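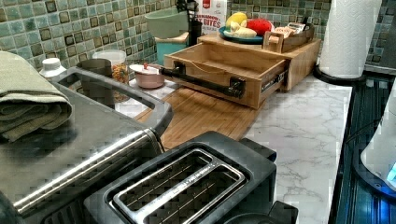
Figure 18. Task area on a kitchen counter, drawer open.

4.2 Recording a drawer task by remote control

This section covers recording of demonstrations in which the arm opens a drawer, places an object in it and closes it. The operator moves the hand controller and the arm follows. Complete the joint check in section 4.1 before you begin.

Setting up the counter

1. Place the drawer unit on a flat part of the counter with the drawer front facing the arm. The bar handle must be reachable by the gripper from the front and from above.
2. Open the drawer by hand to its full travel and close it again. If it sticks, correct this now. The arm does not detect a jammed drawer until the force limit is reached.
3. Put the objects for the task on top of the unit or within reach beside it. Fruit, toy fruit and small packaged snacks are suitable.
4. Leave ordinary kitchen items in place unless they block the path of the arm. Recordings made on a cleared counter give poor results in a furnished kitchen.

CAUTION: Unplug toasters, kettles and other heating appliances inside the reach of the arm. Route their cords away from the drawer path.

Note: A loose string or cord inside the drawer can catch on the gripper fingers. Remove it or tape it down before recording the placing step.

Recording

5. Hold the controller in a relaxed position and press CLUTCH. The arm holds still until the status light is green.
6. Select TASK > DRAWER on the Zininano tablet and enter the operator name.
7. Press REC. Wait 2 seconds, then move toward the handle.
8. Close the gripper on the handle and pull in a straight line. Do not twist the wrist while pulling – the recorded wrist angle is copied as part of the motion.
9. Release the handle, pick up the object, lower it into the drawer and open the gripper.
10. Push the drawer closed with the fingers shut. Return to the start position and press REC again.

If an object is dropped, finish the motion and mark the recording FAILED. Do not delete it. Failed recordings are stored separately and are used when the grasp settings are tuned.

Vary the position of the object between recordings. Move the drawer unit only after a full set of 18 is complete, then repeat the camera alignment in section 3.5.

Storage

The tablet stops accepting recordings when its memory is 97 percent full. Transfer the files to the Tistommont server and confirm the transfer before clearing the tablet.

Section revised May 5, 2021, H. Kjærgaard. Replaces the drawer procedure in the Plorkthorpe edition.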